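Module 4 handout: Buying a robot arm for the refurbishing bench
Case: the Brustska bench kit

The kit under review this term is sold for board-level cleaning, and cleaning is what we shall judge it on. The brochure also mentions "light assembly". Leave that for the brochure.

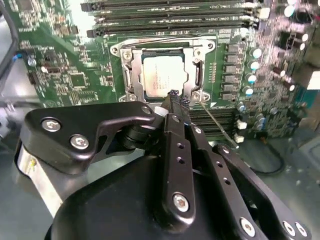 1. What is on offer

Brustska sell the kit in two versions. The Do is the arm, the gripper and one set of brushes. The Kandholm is the same arm with a longer warranty and a nicer box. Both come with a program library, which the salesman will call "ready to run" and the manual calls "a starting point". Read the manual.

2. The task

Brushing dust from a processor and the edge of its socket, with the socket open. It is dull work and easy to do badly, so it is a fair test. A person with a brush gets bored and presses harder. An arm does not get bored, but it will press exactly as hard as you told it to, including when you told it wrong.

Points to watch in the practical:
- Brush angle at the edge of the processor. Shallow is kinder.
- Clearance between the fingers and the memory slots. The gripper is a good deal bulkier than the thing it is holding.
- Cables. Work out where they hang before you plan a path, and again after you have planned it.

3. Costs

The Dikcombe workshop trial gives us our working figures. Setting up a new board type took 40 minutes, and each board after that took 2. The yearly service plan is 394 pounds, and it does not cover brushes. Somebody at Brustska has clearly met a printer salesman.

For the exercise, assume batches of 30 boards of one type. Then repeat it with every board different, as they tend to be when they arrive in a crate from a closed office. Compare your two answers before you write anything kind about the payback period.

4. To hand in

One page: would you buy the Do, the Kandholm or a decent brush and a stool? Show your sums. Marks are given for the reasoning — the stool is a permitted answer, but it needs costing like the others.

Reading for next time: manual, chapters on grip force and path limits. Skip the foreword.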